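3.2 The table-clearing task

The arms were built over one summer in the shared workshop at Lulgate, on evenings and weekends, and by June the pair could hand a tennis ball back and forth without dropping it. We wanted something much messier than tennis balls. The task we settled on is clearing up after a meal: the robot faces a table with food, cups and takeout containers on a dark mat, and has to sort what it finds. Figure 4 gives the layout. 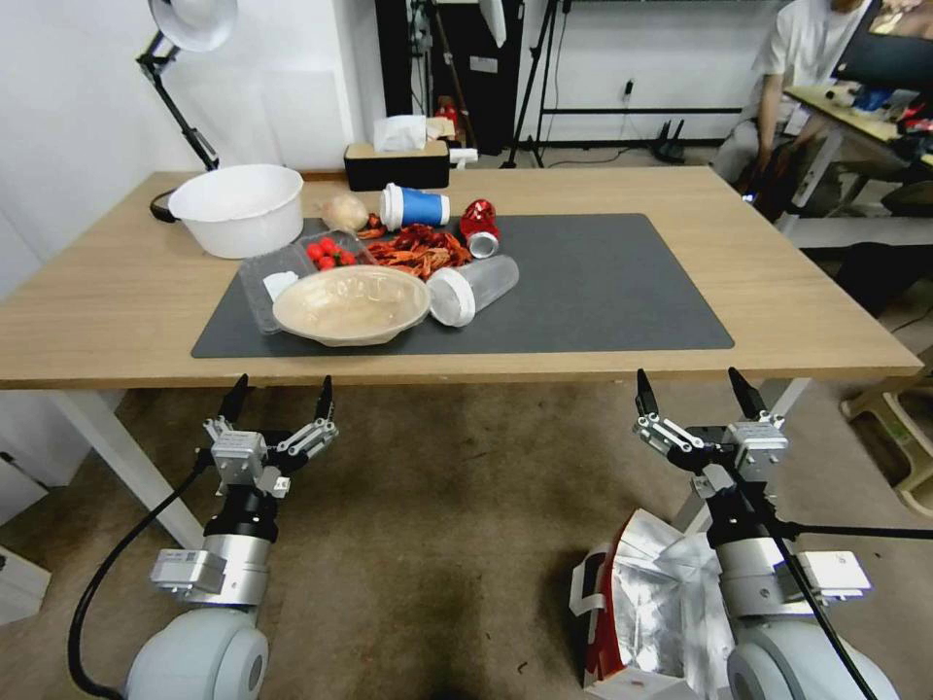
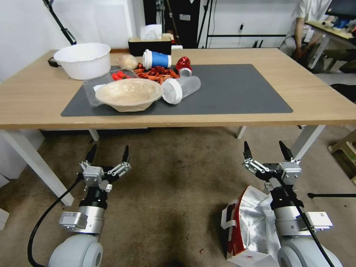
Figure 4. Two views of the table-clearing layout, with cooked crayfish, a disposable bowl and tipped cups on the mat, and the white basin to the left of it.

We love this task because it is so unfair to a simple gripper! A crayfish has legs and claws that hook onto its neighbors, so a grasp that looks perfect to the planner can come up with three animals attached, or with one claw and nothing else. Paper cups are nearly the opposite problem. They are easy to find and easy to reach, and then they fold if the fingers close a little too far. Our first gripper code, written by Garba Ogundipe, used a single closing force for everything and flattened most of what it touched. The current version (Section 2.4) watches the motor current and stops closing when the current starts to climb.

Each arm has a two-finger parallel gripper, and the fingertips are the part we changed most often. Temitope Chukwu printed the early ones in a hard plastic that slid right off anything greasy. Going to a softer filament with shallow ridges helped more than any software change we made that month, and it was a twenty-minute print. Anyone building a similar pair at home should try this first.

We recorded 300 demonstrations by teleoperation, with Chinyere Nnaji and Amarachi Jibrin sharing the driving. After throwing out runs with dropped camera data or a stalled wrist motor, 272 were left for training. Of these, 108 include at least one moment where both grippers hold the same object, usually a bowl or a tray. We were delighted to get that many, as neither driver had been told to use two hands.

Objects were put back by hand between runs, without a template. This makes exact repeats impossible, and a few reviewers of our workshop draft disliked it. We kept it anyway. Small shifts in how a cup lies or how the pile settles are just what we want the policy to cope with, and Section 4 reports results separately for single items and for items touching a neighbor.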